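Progress report, Tonora kit trial
To: Märta Nygård
From: Oda Åberg
April 20, 2024

Hi Märta, you asked for the long version this time, so here goes. We are well into the trial of the Tonora two-handed kit that Fasimach is leasing us, and I have a much better feel for it than I did when I wrote the first update.

The good news first. Setup went faster than the quote said, and Eftychia Vrettos had both hands talking to our controller before lunch on the second day. We have logged 153 pick attempts on the clip strips so far, and 128 of those ended with the strip where we wanted it. I'm happy with that at this stage! Most of the misses are the same miss: two strips lie across each other and the fingers come up with both, or with neither. Tuva wants to try a shallow tray with dividers, and I've told her to go ahead (she had already ordered it, of course).

The brackets are slower going. The flat ones are hard to get a fingertip under when they lie on the bottom of the crate, and the channel-shaped one is easy to grab but tends to come out at a funny angle. We spent most of last week on approach angles and I think there is more to gain there.

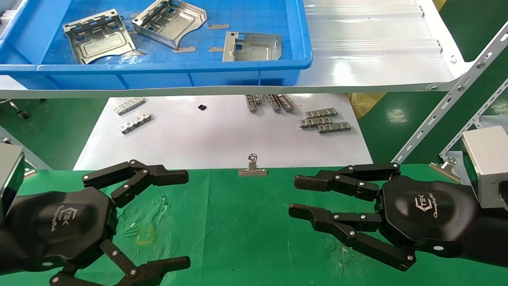
The robot hands over the green mat, with brackets in the blue crate and clip strips on the white paper.

On the kit itself - the finger pads are better than I expected on thin metal, and the three-finger layout suits our parts. The software is the weak spot. Saving a grasp takes too many clicks, the manual skips the whole section on two-handed moves, and I've had to write to Fasimach support more than I'd like. They do answer, usually the same day, and Felicidad Buenaventura over there has been patient with me.

Money: we have spent $600 of the $700 set aside for fixtures and small parts. Tuva's tray comes out of what is left. I'd rather not ask for more until we know if it helps.

Next up is handing a bracket from the left hand to the right, then the same again with a clip strip. The lease runs through August and I'd like your okay to keep the bench set up as it is until then. I still owe you the comparison with the Ito gripper, and that will be in the next report.

Oda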